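Fenda
Home | What we sell | Bench notes | About us | Contact

About us

Fenda sells capped tubes, racks, trays and a small range of bench tools to school laboratories, water testers, breweries and anyone else who ends up with more tubes than places to put them. We have a workroom and a storeroom in Hoxha, and we spend a lot of our time doubting what is printed on boxes.

Most of that doubting goes on at the bench. Tubes and blue caps get laid out, a hand tool or two ends up among them, and we try to work out whether a product makes any of this easier. 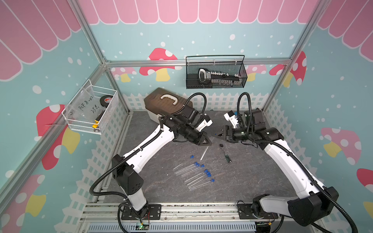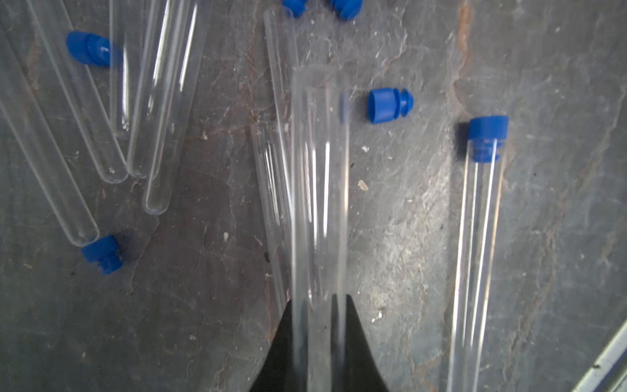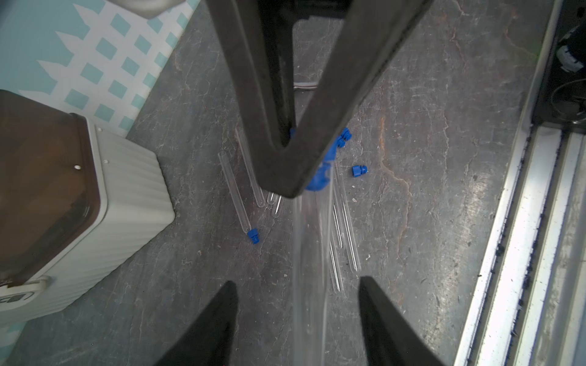
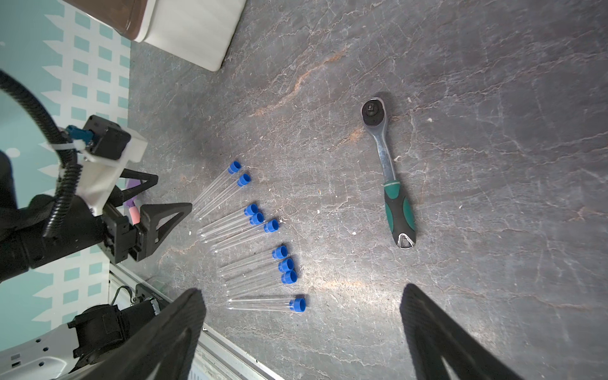 One customer wrote to say that a tube is a tube, that a cap is a cap, and that a company with a whole page of opinions about them must have trouble filling its day. We have some sympathy. For a long time we thought much the same, and we bought whatever was cheapest in a carton of 1000. Then a school sent back 312 of them with a polite note. The caps went on, and the caps also came off, usually in a drawer.

So we started checking. We are still not sure how much of what we check matters, and we try to say so on the product pages.

What we are suspicious of

"Leakproof." Every catalogue says it. Very few say which way up, for how long, or with what inside. When we list a cap as holding, we tell you what we did to it: water, tube on its side, overnight, on a sheet of paper towel. If that's a long way from what you do with yours, our result won't help you much and you should try a few before you order a carton.

"Universal fit." We have yet to meet a cap that earned this. Two tubes sold under the same nominal diameter can differ enough that one cap pops off and the next needs a thumb you'll regret using. We sell tubes and caps as a pair for this reason. If you already own tubes from somewhere else, post us 12 and we'll tell you what we have that fits, which is sometimes nothing.

"Easy grip." Easy for whom? Dry fingers and gloved fingers give different answers. We try caps both ways, and the ones people liked bare-handed were often the ones they swore at in gloves.

Bench systems. This is where we get grumpy. There's a whole trade in coloured mats, moulded inserts and labelled zones that promise you will never lose a cap again. We stocked one of these sets, the Mirnasano, and we took it off the site last year. It was well made. It also took up half the bench it was meant to tidy, and the moulded slots only suited the tubes it came with. Once you changed tubes you owned a very expensive tray of wrong-sized holes.

What we think works, more or less

Lay tubes down all facing the same way. Caps to one side, round ends to the other. It costs nothing, and you can see a missing cap at a glance without picking anything up. People do it for a morning and then drift, and so do we.

Keep loose caps in something with a lip. A saucer is fine. We sell a shallow tray for it, the Trirora, and we'd be embarrassed to claim it does anything a saucer doesn't, beyond stacking.

Get the tools off the bench top. A ratchet left next to a row of tubes will sooner or later roll or get nudged into them. A wall basket is good for this if it's within reach of where you stand. If you have to walk to it, the tool stays on the bench, whatever the sign says. A toolbox with a lid is better for carrying and worse for putting away, as the lid is one more thing to open when your hands are full.

Write on the bag. Marker on a clear bag beats any label system we've been sold, and it's still readable when the label printer has run out of tape.

We know there are people who will tell you all this can be measured, and that a tidy bench saves so many minutes a week. Perhaps it does. We've read the brochures and never found where the minutes came from. What we can say is that it's less annoying to work at.

How we decide what to stock

A product gets used in our workroom for a while before it goes on the site. We don't have a scoring sheet. We had one once — it gave high marks to a rack that everyone hated. Now whoever has used the thing writes down what was wrong with it, and if the list is short and the faults are the sort you can live with, we order it. The list goes on the product page under "Complaints". Suppliers don't love this heading. One asked us to change it to "Considerations" and we said no.

We turn down almost everything we're sent. This isn't a boast about standards. A lot of it is perfectly good and nearly identical to something we already have, and we can't see why you'd want to choose between five versions of the same cap.

What we aren't

We aren't a certified testing lab, and nothing on this site should be read as a certificate. If your work needs sterile, traceable or rated tubes, you'll want paperwork that we don't supply for most lines. Where a maker gives us documents we pass them on as they came.

We aren't the cheapest either. Buying by the carton from a wholesaler will usually beat us, and if you already know the tube you like, go and do that.

Ordering and visiting

The smallest order is a bag of 50 tubes with caps. Samples are free apart from postage. You're welcome to come and try caps at the bench in Hoxha, gloves on or off, but write first so there's a clear patch to work on. We close for part of December and answer mail slowly when we get back.

If something we sold you leaks, cracks or won't go on, tell us what was in it and which way up it was. A photo helps. We'll refund it and add it to the complaints.

Page last changed December 17, 2024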